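The Great Bin Question, Part Two

Those of you who read the last newsletter will remember that I promised to stop writing about storage. I lasted one issue. In my defence, the post has been heavy, and every letter in it has been about bins.

It began with Trinidad Policarpio, who wrote to ask whether open-fronted bins are worth the money or whether they are simply boxes with a piece missing. She has 28 of them in the spare room at Tastora, bought in one go during a sale, and she would like to be told she did the right thing. Trinidad, you did the right thing. You may have done it 20 times too often, but the principle is sound.

The case for the open front is that you can see what you own. I had a lidded tub in the hall cupboard for years which I believed to be full of picture hooks. When I finally got it down last December it contained one picture hook, a bicycle bell and the instructions for a kettle we no longer have. An open bin would have shamed me into dealing with it much sooner. The sloped lip at the front keeps the small stuff from rolling out while leaving room for your hand, and the bins stack, so you can go up the wall once you have run out of floor.

The case against is that everybody else can see what you own too. Florante Layug feels strongly about this and has asked me to print that a storage bin is "a shop window for people with nothing to sell". Printed.

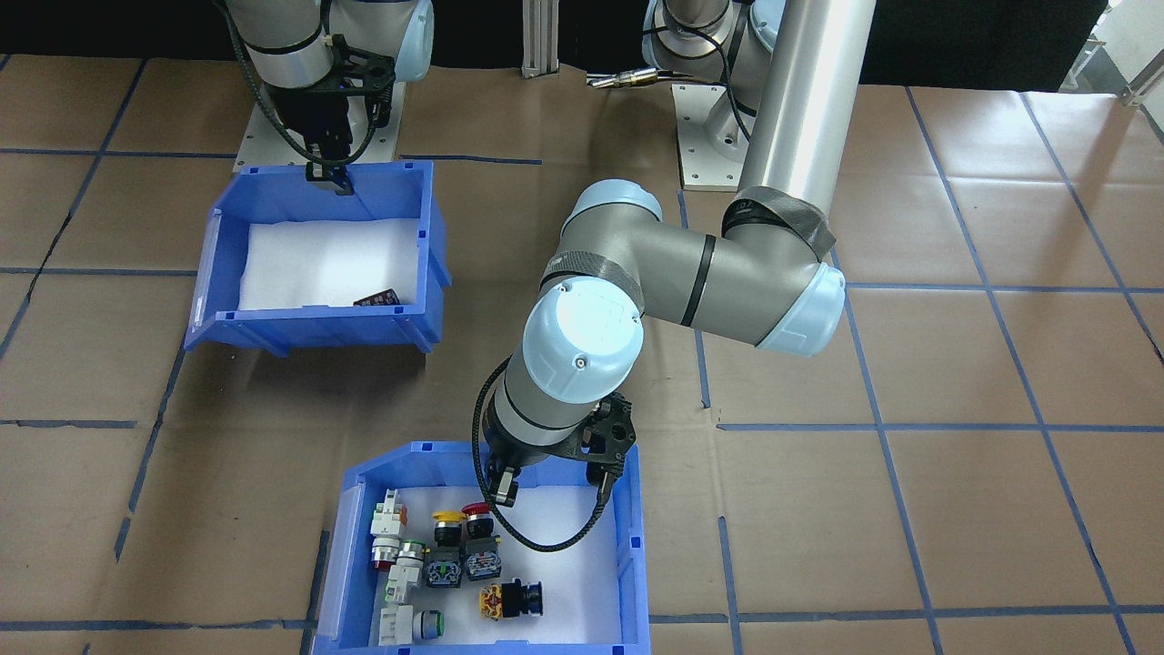

Then there is the matter of lining. I used to think that lining a plastic bin was the sort of thing done by people who iron tea towels, and I said so in these pages. I take it back. A piece of foam cut to fit the floor of the bin does two useful jobs. It stops the rattle every time you pull the thing towards you, and it gives small flat objects something to sit on so that you don't have to scrape at them with a fingernail. White foam is best, if you can stand the sight of the dust, as a dark little part on a white floor is easy to spot. A dark little part on a dark floor is gone until you move house.

Do cut it properly. Neusa Macedo cut hers by eye and now has a liner that curls up at one end like a stale sandwich, with several washers living underneath. Small things always drift to the front and hide under the lip, so run a finger along there before you declare a bin empty. I have declared a great many bins empty. I have also bought the same fuse three times.

On surfaces, Valentin Eder asks what I put down on my sorting table and whether it has to be anything fancy. It does not. Flattened brown cardboard is kind to the table and kind to whatever you drop on it, and it costs you nothing but the argument about why the boxes haven't gone out with the recycling. Mark it off into big squares with coloured tape (blue shows up nicely) and give each square a job. Mine are Keep, Mend, Ask Cherry Mae and Bin. The Mend square is by some distance the fullest and has been since the spring.

Cherry Mae Manalastas, for her part, would like it known that she did not agree to have a square. She has nonetheless sorted 99 assorted screws out of it, by length, and returned them in an egg box with a note I won't reproduce.

A few odds and ends before I go. The Prombridge branch is holding its swap table again, and anyone with spare bins is asked to bring them clean. Last time one arrived with half a bag of compost in it and there was a discussion. The Zuvbridge lot have finished their count of the hardware drawers and report 534 items, 2 of which they can identify. If you know what a brass thing with a sort of collar is for, they would be glad to hear from you, and so would I, as I have one as well.

Labels will have to wait for next month. I have had four letters on the subject already, and two of them disagree so violently about handwriting versus stickers that I want to read them again with a cup of tea. Trinidad, meanwhile, has offered eight bins to a good home. Collection only, and she'd like to keep the foam.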